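Notebook, Netby store room, bench 2
18th May

Sorting small items from the lid of the storage bin into the cardboard box. Same lid as for the Prekero work, laid flat and used as a table. Item list kept in Granel under 3,592.

The raised border round the lid is useful as a stop for anything that rolls. The moulded panel in the middle is less so, as light items rest unevenly on its edge.
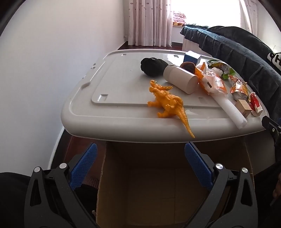

Dinosaur on its side, tail over the front rim.

Wrappers remain the awkward class. They have no fixed shape, and the listed dimensions (from the Yagi sheet) are of little use once a bag has been folded. Proposal: record wrappers by weight only and leave the size column blank. 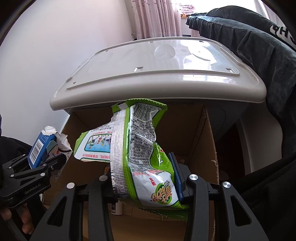 K. Netby notebook, entry by the bench author

Green and white snack bag going in over the box. Barcode is near the upper edge, so read it before the bag goes in. The right flap of the box is torn and the corrugation is fraying. Tape it or replace the box before June.

Small white bottle with the dark label band: leave upright where possible. 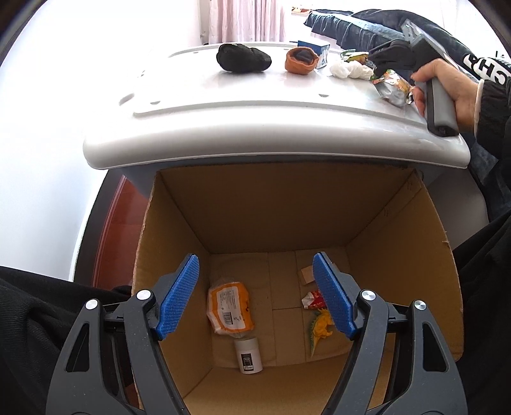
To do
Tape the flap.
Amend the size column in Granel.
Check entries 441 and 989, both listed as "wrapper, orange", for duplication.
Ask Prekero whether they want the lid back.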